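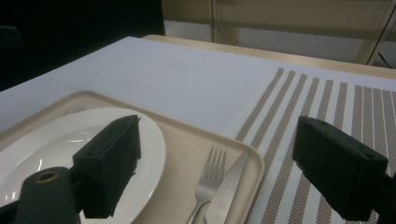

Amparo Collado had promised the kids a real expedition, and by nine in the morning they were on the bus to Prernham with a bag of oranges and one map between them!

"Is the lighthouse taller than our school?" asked Namia, who was six and had slept in her sneakers.

"Way taller," said Manzano. He was eight and had read the whole brochure - twice, out loud.

They climbed all 60 steps without stopping. At the top the wind grabbed Amparo's hat and threw it toward the harbor, and Namia laughed so hard she had to sit down. You could see everything up there, the ferries, the fish market, even the little striped tents on Pritico beach.

"This counts as school?" Manzano asked.

"Best kind," said Amparo, and handed him the notebook. He drew the hat.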